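We use cookies to improve your visit. Accept / Manage

A hand for hire, by the month

By Asif Jatoi
October 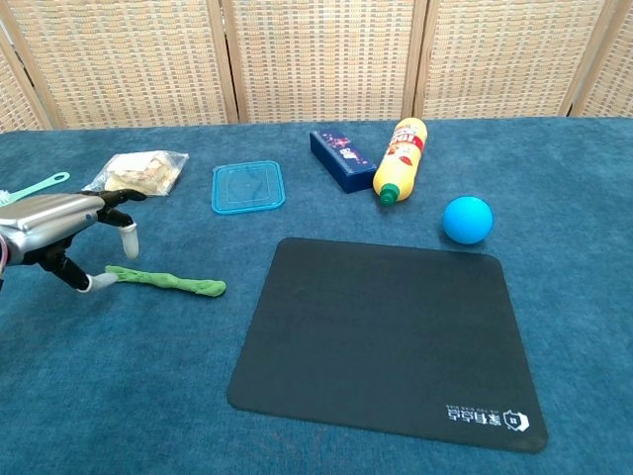
Is a rented robot hand worth it for a small workshop? Only if you have a dull job that stays the same all week, and most small workshops don't.

Groen's offer is simple enough to fit on a mug. You pay by the month, the hand arrives with its software, and a person from Samurmont rings on Tuesday to ask how you are getting on. The basic plan is 3822 a year, before the arm, the stand and the training day, all of which you will want.

I like the hand itself. Silver palm, dark fingers, white tips: it has the look of an expensive tap. It is the brochure I quarrel with. Groen promises "any object, first day", and I have read that line 10 times without finding the small print. A ball is one thing. A crinkly bag of something edible is quite another, as anyone who has opened one in a cinema knows.

Lonov sells a plain gripper with two fingers and no poetry, on a 15 day trial. Vernow gives you 20. Groen gives you a video. I would ask for the trial first, bring my own awkward objects, and keep the chequebook in the car.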